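Main page | Contents | Random article | Recent changes | Talk | Print version

Rovura method

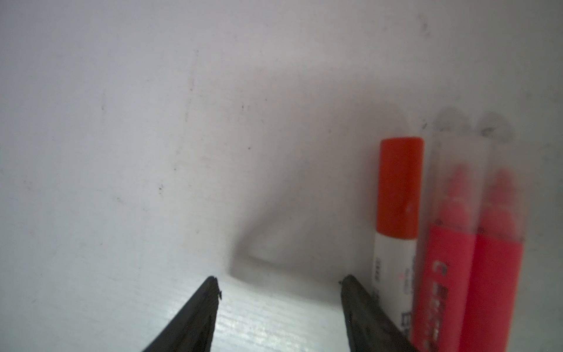
The Rovura method is a way of teaching a robot arm to pick up thin upright objects using only a camera carried at the wrist. It came out of the Trorkanix workshop, where Salvador Aguiar and a small team were trying to get a two-finger gripper to take pens, markers and similar sticks one at a time without knocking over the neighbors. The name is the project name and doesn't stand for anything.

Method belongs to the wider family of imitation learning. A person shows the task, the system records what the wrist camera saw and how the hand moved, and a policy is trained to copy the link between the two. What sets Rovura apart is mostly what it does with the fingertips in the view, see Tip anchoring below.

Background

Thin upright objects are awkward for arms. A marker standing on end has a small footprint, so a light touch from the side will tip it. Boxes and cups forgive an error that a marker will not. When several stand together the gap between them is often narrower than a fingertip, and the usual straight-down approach doesn't work well with wide fingers.

Earlier work at Trorkanix used a fixed camera over the table. That gave a good view until the arm came in, then the arm covered the target. Aguiar's notes from this period call it "the elbow problem" although it was usually the forearm in the way. A second fixed camera helped on one side of the table and made no difference on the other. The team moved to a wrist camera in February and dropped the fixed ones entirely.

The wrist camera has its own troubles. At close range, objects nearer the lens blur while the one behind is sharp, or the reverse. Printed lettering on a barrel turns sideways and can't be read, so labels are no use for telling objects apart. Also the view changes fast in the last part of the approach — a small motion of the hand shifts everything.

Tip anchoring

The central idea. In a wrist view the two fingertips are nearly always in the same place for a given opening. Most pipelines treat that part of the image as clutter and mask it out. Rovura keeps it and uses it as a ruler.

Each image is redrawn around the midpoint between the tips before it goes to the policy. Objects are then placed relative to the gap and not to the table. The policy never learns where a marker is in the room. It learns how far the marker sits from the gap, on which side, and whether the gap is wide enough.

Practical effects of this:

The arm does not need to be recalibrated when it is bolted down somewhere new. Table height matters less. Worn or chipped fingertips do matter, a changed tip outline shifts the anchor point slightly, and the original write-up recomends a fresh anchor image whenever fingers are swapped.

The anchor is found by matching the dark shape of the fingers against a lighter background. Works well on white tables and pale walls. Works badly on dark benches, where a thin strip of pale tape along the inner edge of each finger was tried and kept.

Training data

The first set held 700 demonstrations, all recorded by hand-guiding the arm. Objects were capped markers standing near a wall. The second set, made later and called the Coelho set after the room it was recorded in, brought the total to 1390. It added markers leaning at an angle, mixed cap shapes including see-through ones, and backgrounds other than white.

Demonstrations run short. The operator starts with the gripper open and the target somewhere in view, brings the hand in, closes, lifts, stops. No placing. Placing was left out on purpose so that failures could be put down to the grasp and nothing else.

Failed attempts were kept and tagged. A failed attempt where a neighbor was knocked down got its own tag, and these turned out to be the most useful of the lot in training the stop signal (below).

Clear plastic caps gave the most trouble in labeling. Operators disagreed on where the cap ended, some marking the colored tip inside as the top of the object and some marking the outer edge of the plastic. The Coelho set settled on the outer edge. The first set was never fully relabeled so the two conventions are still mixed in the released files.

Policy and stop signal

The policy is small by current standards. It takes three recent images plus the finger opening and gives out a short run of hand motions, of which only the first few are carried out before it looks again. Aguiar has said the short horizon was a matter of the computer they had on hand, then it tested better than the long one and stayed.

Next to the motion output there is a single number, the stop signal. It rises when the current path is likely to touch something other than the target. Over a set level the arm backs off along the line it came in on and tries from a different side. The level is set by the user. Set low, the arm is timid and can hover for a long time. Set high, it behaves much as if the signal weren't there.

Walls close behind the target are a special case. The arm can't come in from the back and shadows on the wall move as the hand moves. Early versions read the shadow of a marker as another marker and steered around it. Shuffling image brightness during training mostly cured this. Hard shadows from a desk lamp can still bring it back.

Results

Main test in the write-up is a row of 3 markers against a wall, the arm asked to remove them one by one in any order. A trial counts only if every marker is taken and none falls. Each variant got 30 trials.

The full method did best. Taking out tip anchoring did the most harm, and nearly all the lost trials were ones where the fingers came down on top of the target instead of to either side of it. Taking out the stop signal did less harm to the first grasp but a lot to the second and third, where a neighbor had often been nudged already. Training on the first set alone gave fair results on solid caps and poor ones on clear caps.

Speed was not a goal and is not good. The write-up gives no timing table. A later note says a full row takes "long enough to go get coffee", which has been quoted more than the results themselves.

Limits

Objects must be narrower than the full finger opening with room to spare. Very glossy barrels throw highlights that the policy sometimes follows. When two sticks stand touching, the method tends to grab both, and the stop signal rarely fires since neither one looks like an obstacle.

Out-of-focus objects at the side of the view are a known weak point. Blur makes a near object look larger than it is, and the policy will give it a wider berth than needed, now and then wide enough to lose the target. A lens with a shorter close focus was tested on one Saturday session and not written up.

The method also has no memory of objects that have left the view. If a marker slides out of the image during the approach it is gone as far as the policy is concerned, and the arm may swing back into it on the way out.

Use and later work

Kudon, a maker of bench-top sorting equipment, took up tip anchoring for a tube-handling arm. Its version leaves out the stop signal and uses a plastic guide to keep the tubes apart. The anchoring code was changed to cope with rounded fingers, where there is no sharp tip to match, by using the inner edges.

A follow-up at Trorkanix added placing, with the same anchor used to judge the distance to a cup or rack. Another tried a single-finger hook tool, with little success. Without a second tip there is no gap to measure and the anchor drifts when the tool turns.

Naming

Older pages call the method "tip-centered cropping" or "gap view". The first is not quite right, as the image is shifted and padded, not croped. "Coelho method" also turns up and is a mistake for the data set.

See also

Imitation learning — Wrist camera — Parallel gripper — Hand-eye calibration — Visual servoing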